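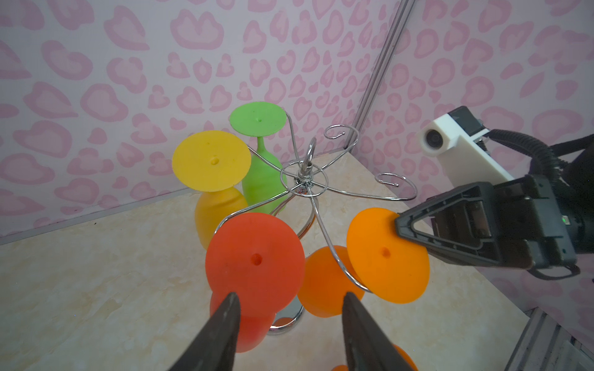

Figure 3. Coloured silicone wine glasses hung upside down on a chrome tree rack.

3.2 Choice of glass and recall of the drink

The tasting was held at Vakholm in August with 60 participants, seated at tables of eight. Each person selected a glass before the drink was served and kept it until the end of the meal. Hoani (Cosach study) has reported that guests remember the colour of a glass better than the name of the wine. Our 113 written answers support this only in part. Older participants often named the wine correctly, but they gave the wrong colour. We return to this difference in Section 4.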